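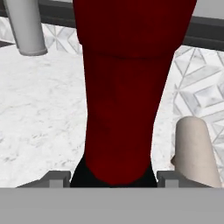 Quand on reprend un local vide pour quelques mois – le nôtre est une ancienne mercerie, rue Belia –, la première bêtise consiste à sortir les pinceaux le jour de la remise des clés. Je l'ai faite, je vous la raconte pour que vous gagniez une semaine. J'avais choisi une couleur pour le mur du fond avant même de savoir où tombait la lumière, et il a fallu tout reprendre. Pour le deuxième essai, je voulais un rouge sombre, profond, presque bordeaux, et surtout mat, comme la grande forme rouge posée sur du noir en haut de la page. Le mat pardonne énormément sur un vieux plâtre ! Le satiné, lui, souligne chaque bosse et chaque reprise d'enduit.

Donc, dans l'ordre, ce que je fais maintenant.

L'eau et l'électricité d'abord
Faites couler chaque robinet cinq bonnes minutes, fenêtre ouverte, et regardez sous les siphons avec une lampe. Un siphon resté longtemps à sec laisse remonter les odeurs d'égout, un simple verre d'eau suffit souvent à régler l'affaire. Pour le tableau électrique, je ne touche à rien. Vsevolod Kovalchuk est passé chez nous en juin et il a condamné deux prises que j'utilisais déjà (oui, bon).

L'odeur de renfermé
Des coupelles de bicarbonate, du vinaigre blanc sur les plinthes, et des courants d'air matin et soir. Comptez 11 jours, pas moins. Évitez les parfums d'ambiance, on obtient du renfermé à la lavande et c'est pire. Si ça sent encore derrière un placard, tirez le placard.

Les traces de colle au sol
Notre lino était couvert de restes d'adhésif. Sèche-cheveux, vieille carte de fidélité, un peu d'huile de cuisine, puis savon noir pour dégraisser. C'est long, mettez la radio. Je n'emploie plus de grattoir métallique depuis que j'ai fait une belle entaille juste devant l'entrée.

Accrocher sans percer
Le bail précaire nous interdit les trous. J'ai donc monté des tasseaux serrés entre sol et plafond, avec des patins en caoutchouc aux deux bouts, et tout s'y suspend : étagères légères, rideaux, guirlande. Lăcrămioara Marinescu m'a conseillé de glisser un carton fin entre le patin et la peinture et je l'en remercie encore, parce qu'au démontage il ne restait aucune marque.

La vitrine
Pour masquer les travaux, du blanc de Meudon délayé à l'eau, passé à l'éponge en petits ronds. Ça part au chiffon humide, et les voisins adorent dessiner dedans ! Évitez le papier kraft côté sud, le nôtre a jauni très vite.

Le carnet
Notez tout : relevés de compteurs, état des murs, numéro du propriétaire, double des clés. J'ai 52 pages pour la mercerie, avec les tickets agrafés. Le jour de l'état des lieux de sortie, on a tout réglé sur un coin de comptoir, carnet ouvert.

La prochaine fois, je parlerai du chauffage d'appoint.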